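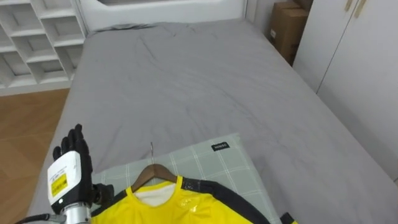

Seit Mai wohne ich mit einem Kleiderschrank zusammen, der für einen Menschen mit neun Hemden gebaut wurde. Ich besitze mehr als neun Hemden. Das Ergebnis ist ein Stau, und der Stau endet immer auf dem Bett. Diesmal hat es das gelbe Trikot mit den schwarzen Streifen an den Schultern erwischt, das samt Holzbügel auf dem karierten Kopfkissen lag wie ein Kurgast nach dem Mittagessen. Es ist ein Geschenk von Hussam, der findet, ich trüge zu viel Grau. Recht hat er, mein Spannbettlaken ist auch grau.

Die Frage, die mich an diesem Wochenende beschäftigt hat: Warum hänge ich Dinge auf Bügel und lege sie dann hin? Ein Bügel, der liegt, ist ein Stück Holz mit Haken. Chinyere, die ihre Blusen nach Farben sortiert und dabei Podcasts hört, nennt das »halb aufgeräumt«. Ich nenne es Zwischenlager. Der Sonntag wurde also zum Umräumtag erklärt — von mir, gegen meinen eigenen Widerstand. Regel eins: Was auf dem Bügel ist, kommt an die Stange oder in den Schrank. Regel zwei: Das Bett bleibt frei, von den Kissen einmal abgesehen. 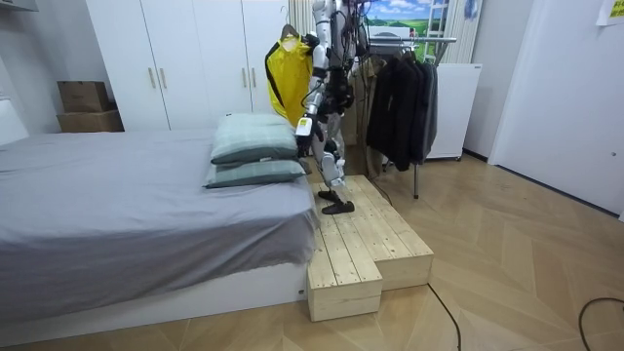

Regel zwei hielt bis zum Nachmittag. Dann kamen die Pullover dran, und Pullover brauchen bekanntlich Fläche. Den Stapel »vielleicht spenden« habe ich dreimal durchgesehen, bis er nur noch aus einem Schal und schlechtem Gewissen bestand. Das Trikot behalte ich. Ich werde es vermutlich nie zum Sport anziehen, aber Hussam kommt im Herbst zu Besuch, und irgendwo muss es dann gut sichtbar hängen. Die Socken mache ich nächste Woche.

Zuletzt im Blog
Die Schublade mit den Kabeln
Balkon, zweiter Versuch
Ein Regal namens Marnix
Warum ich wieder bügle (manchmal)
Umzug nach Jundholm, Teil 3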